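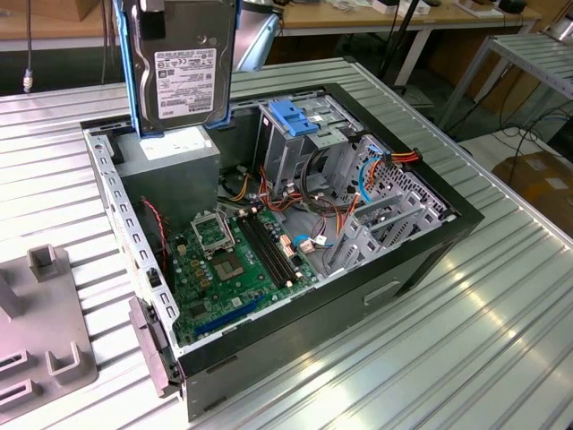
Photo: Plellari workshop

Stripping office PCs for parts: your questions

Last updated: 11 May 2018

Plellari takes in old desktop computers from offices and households, removes the parts that can be used again and sends the rest for metal and plastic recycling. These are the questions we get most often by phone and at the counter.

What do you take?

Desktop towers, small desktops and loose parts such as memory, hard drives and power supplies. We don't take monitors, printers or laptops with swollen batteries. Your council site will usually accept those.

Does the computer have to work?

No. A dead PC often has a good drive cage, a good case and a working power supply in it. Please tell us if it has had liquid spilt in it or has ever smelt of burning, and we will put it to one side.

What happens to my hard drive?

Drives come out first. In many office towers the drive sits in a plastic carrier with no screws through the case, so you squeeze or lift the latch and slide the whole thing out. Unplug the data cable and the power cable before you pull. We write the serial number from the drive label on your receipt and the drive is then wiped. If it fails the wipe it is drilled and shredded. Last year we wiped 2,768 drives and shredded 914.

Can I take the drive out and keep it?

Yes, and plenty of people do. Leave the carrier in the case if you can. Carriers are hard to find on their own and a tower without one is worth less to the next owner. If the drive won't come free of its carrier, bring it in and we will do it while you wait.

How should I open the case?

Shut down, switch off at the wall and take out the mains lead. Press the power button once with the lead out. Lay the tower on its side on a firm table with the removable panel facing up, then undo the latch or thumbscrews and lift the panel away. Touch bare metal on the chassis before you touch anything else. A carpeted floor is a poor place to work.
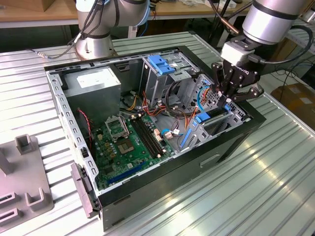 Take the memory out before you start on any of the cables, as the modules are easy to knock. Open the small latches at the ends of each slot and lift the module straight up by its edges. Put it in an anti-static bag if you have one. A clean paper envelope will do for the trip to us - cling film will not.

Should I remove the processor?

We would prefer that you didn't. On many boards the contacts are in the socket and they bend very easily. If it is already out, don't put a finger or a cloth in the socket. Bring the processor in a small rigid box with the contacts facing away from anything hard.

Do I need to unplug all the power cables?

Only the ones in your way. Pull on the plug, never on the wires, and look for a clip on the side first. The cables fixed to the power supply stay with it. Never open the power supply itself.

Do you pay for parts?

We pay for memory and processors at the rates on the counter list, which changes each July. Everything else is taken free of charge. Orders of 6 or more towers can be collected if you are within our van area.

Can I buy parts from you?

Yes. Tested parts are sold at the Lelent counter with a seven-day return. Bring the model number of your PC, because carriers and latches from one maker seldom fit another.

Where do the empty cases go?

Good ones are rebuilt and sold. Bent ones are broken down into steel and plastic and go to the yard at Ladefoged.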